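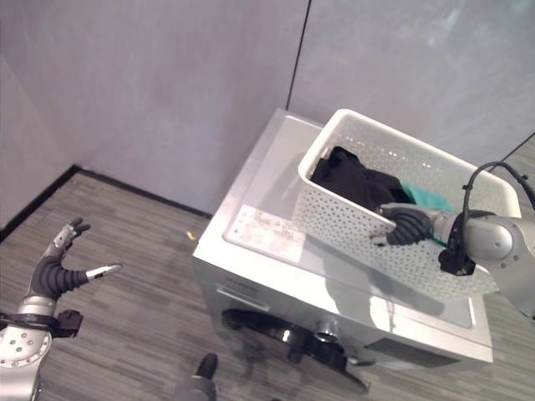
Según una observación recibida por escrito tras la sesión de noviembre, el montaje se quedaba corto en la muñeca: con el brazo alineado con la cesta, los dedos entraban bien, pero el soporte del sensor rozaba la pared antes de que la mano pudiera cerrarse sobre la tela. Se propuso elevar la trayectoria de aproximación y girar el antebrazo antes del descenso. La propuesta queda incorporada al presente guion.

Tiempo de lectura: 4 minutos

Unidad 13. Manipulación de prendas con dos brazos en taller compartido

1. Objeto de la unidad

Se estudia la extracción de prendas de una cesta rígida situada sobre una lavadora de carga frontal. El alumnado trabajará sobre la plataforma Vikcombe, montada en el taller compartido de Plirnham, y deberá entregar una memoria individual. Se presuponen los contenidos de cinemática directa e inversa de las unidades anteriores.

2. Planteamiento

Las prendas carecen de forma estable. Una tela arrugada contra una pared interior ofrece pocos puntos de agarre y puede quedar parcialmente oculta por la propia mano durante la maniobra. Por este motivo, la detección se realizará antes de introducir los dedos y se repetirá una vez retirada la mano. Una cesta perforada plantea además una dificultad de segmentación: los orificios generan bordes repetidos que el algoritmo puede confundir con pliegues.

La superficie superior de la lavadora refleja paredes y luces. Se recomienda fijar la exposición de la cámara y descartar las zonas saturadas del mapa de profundidad.

3. Parámetros de partida

Altura de aproximación sobre el borde de la cesta: 200 mm.
Altura corregida, con el antebrazo girado: 215 mm.
Tiempo máximo de cierre de la mano: 700 ms.

Estos valores corresponden al controlador Khoo en su configuración de taller. Toda modificación se anotará en el cuaderno de montaje, con indicación del brazo afectado.

4. Procedimiento

a) Comprobar que los cables de ambos brazos disponen de holgura en todo el recorrido.
b) Llevar el brazo izquierdo a posición de espera, con la mano abierta y fuera del volumen de trabajo del derecho.
c) Situar la mano derecha sobre la cesta, a la altura corregida.
d) Descender con los dedos semiflexionados y detener el movimiento al primer contacto.
e) Cerrar, elevar y verificar el agarre mediante la corriente de los motores.

La cesta no está sujeta a la máquina. Un contacto lateral excesivo puede desplazarla, por lo que el límite de fuerza horizontal se configurará antes de la primera ejecución.

5. Entrega

La memoria incluirá el diagrama de estados, el registro de fuerzas y un análisis de al menos dos agarres fallidos. Las piezas impresas del soporte de muñeca, suministradas por Fastcombe, se devolverán al armario de material junto con su tornillería. Fecha límite: 31 de diciembre de 2018.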